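Tissue episodes, second batch

2018-06-07

The Hutus set now stands at 900 episodes. I spent this session on crumpled tissue, which the policy still handles worse than anything rigid. Grasp height was the main thing I varied.

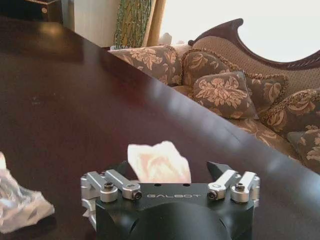

Wrist view, tissue held between the fingers over the dark table.

I threw out 17 episodes, 7 of them for bad timestamps. Glare on polished wood also upsets the depth estimate, so those runs stay in under their own tag. Next is retraining with the Plulonen loader.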